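Pleltico sets its equipment plan for two-arm robots, with 7 workstations to open by October

2023-03-30

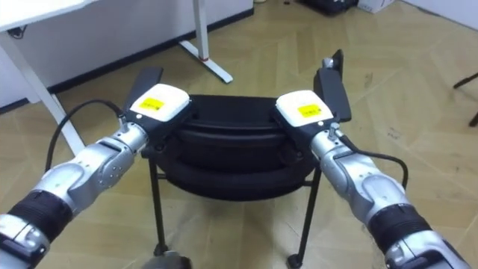

What the plan covers

Pleltico has approved its first full budget for two-arm robots that handle everyday office furniture. The plan pays for 7 workstations in the company's Prothero building, along with the spare parts, floor space and staff training needed to keep them running. The first two will be set up this spring and the rest will follow in stages, with the last one due in October.

We are thrilled to get going! The team has spent the winter working out what to buy, what to lease and what to leave for later, and the answer looks quite different from the wish list we began with.

Chairs are a big part of the work. A padded seat on thin metal legs with casters is a common thing to find in an office, and moving one neatly takes two arms that can work on both sides of it. Desks, stools and storage boxes are also on the task list for the year.

"I went in thinking the arms would be the whole conversation," said Nhi Quan, who leads equipment planning at Pleltico. "Then we sat down with the people who run them every day, and they wanted to talk about gripper fingers, cables and how long you wait for a replacement sleeve. Those talks changed the budget, and I'm so glad we had them before we signed anything."

Buying, leasing and spares

Pleltico will buy the arms for four workstations outright and lease the other three from Skindano for two years. At the end of the lease the company can keep the arms, trade them in or send them back. Quan's group will look at hours of use and repair records before making that choice.

The spares order comes to 466 items, mostly gripper fingers, cables and forearm sleeves. They will be kept on site, in one labeled store that all the workstations share. Under the old way of ordering, each group bought its own parts and a broken cable could hold up a station until the next delivery.

Room to work

The plan sets aside 2,727 square feet on the ground floor. Ordinary desks and chairs will stay in the work areas, and each station gets enough clear floor for a chair to roll and turn freely. Brudent will handle the power and network work, starting with the two spring stations.

Training is in the budget too, with 100 paid hours for operators in the first year. That includes time for daily checks, changing gripper fingers and practice with new tasks. Operators will also meet with the planning group once a month to go over what is wearing out and what should be ordered next.

"They already have a list going for the first meeting," Quan said. "It's a long one, and I can't wait to get into it."

Pleltico will post an update when the first two workstations are in use.

Contact: Nhi Quan, Equipment Planning, Pleltico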